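五月の台所だより

皆さま、お変わりなくお過ごしでしょうか。窓を開けて夕食の支度をするのが気持ちのいい季節になりましたね。先月号の「常備菜のすすめ」には思いがけずたくさんのお便りをいただきまして、一通ずつ、お茶を飲みながらゆっくり読ませていただきました。本当にありがとうございます!

今月は、保存びんの話を少し長めに書かせてください。わが家では新玉ねぎが出回ると、毎年かならず甘酢漬けを仕込みます。500mlのびんを2本、よく洗って煮沸し、薄切りの玉ねぎを詰めて、冷ました甘酢を注ぐだけ。前の晩に漬けておけば、翌日の昼には冷奴にのせてもいいし、焼いた鶏に添えてもいい(私は食パンにチーズと一緒にのせるのが好きです)。

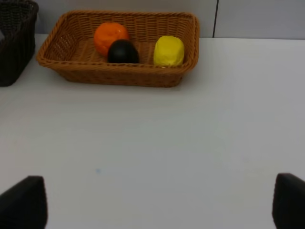
編み目のきれいなかご。オレンジ色がよく映えます。

ロース・ファン・ローンさんからは、甘酢にマスタードシードをひとさじ入れるというお便りが届きました。お母さまの代からの作り方だそうで、さっそく真似をしてみたところ、ぷちぷちした歯ざわりが楽しくて、つい箸が進んでしまいました。アリフ・ムリダさんは青唐辛子を一本しのばせるのだとか。辛いものがお好きな方はぜひどうぞ。

来月は梅の下ごしらえを取り上げる予定です。わが家流の漬け方、失敗談、びんの置き場所の工夫など、何でもお寄せください。お便りの受付は水曜日までです。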